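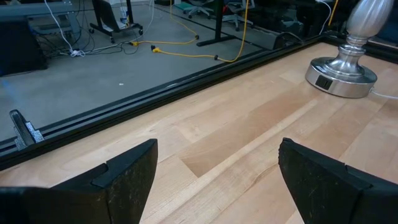

Wrist camera view over the bench, gripper open, lamp at the far corner.

Triltora 7 review: grasp planning for small shops

I've been running Triltora on our bench arm since October. It's a grasp planning package: it takes the wrist camera feed, segments what's on the table, proposes grasps and hands a path to your motion controller. We came to it from Javitz, which we'd used for a few years and mostly liked.

Installation took an afternoon. The driver for our arm was in the list, the gripper wasn't, so I wrote a description file for the fingers by hand. Get the finger geometry right at this step. Ours have a stepped notch on the inside edge and I first entered them as plain blocks, which left the planner thinking it had less clearance than it did. Once the notch was in the model it stopped rejecting grasps on narrow stems.

Hand-eye calibration wants 8 poses at minimum and accepts up to 40. I'd go well past the minimum. With 8 the table plane came out slightly tilted and the planner kept stopping short of the wood. The wizard is clear, but it doesn't save partway, so if you lose the camera connection you start over.

Segmentation is good on matte objects. Our test piece for shiny ones is a table lamp with a brushed metal base, and results there are mixed. The round foot usually comes through as one object. The turned stem tends to get split at the rings, and the thin white cord is either missed or merged with the table. Light maple doesn't help a white cord. You can draw a keep-out region by hand and I do that for anything with a lead on it.

The self mask, which removes the fingers from the image, works well at the default setting. The workspace limit needs more care. Ours is set to the black extrusion along the edge of the table, and before I set it the planner was proposing grasps on the yellow extension cords on the floor.

Planning speed is fine. I set the candidate limit to 100 and don't notice the wait. The log viewer is the best part of the package - you can scrub back to any rejected grasp and see which check failed. Javitz only ever gave us an error code.

Support is by email. Malathi Achari answered both of my tickets and sent a patched build for the second one. Dinesh Subramaniam on our side handles the licence server and has no complaints, except that it needs a restart after every update.

I'd buy it again for mixed parts on a fixed bench. If most of your work is reflective, get the trial first and run it on your own parts.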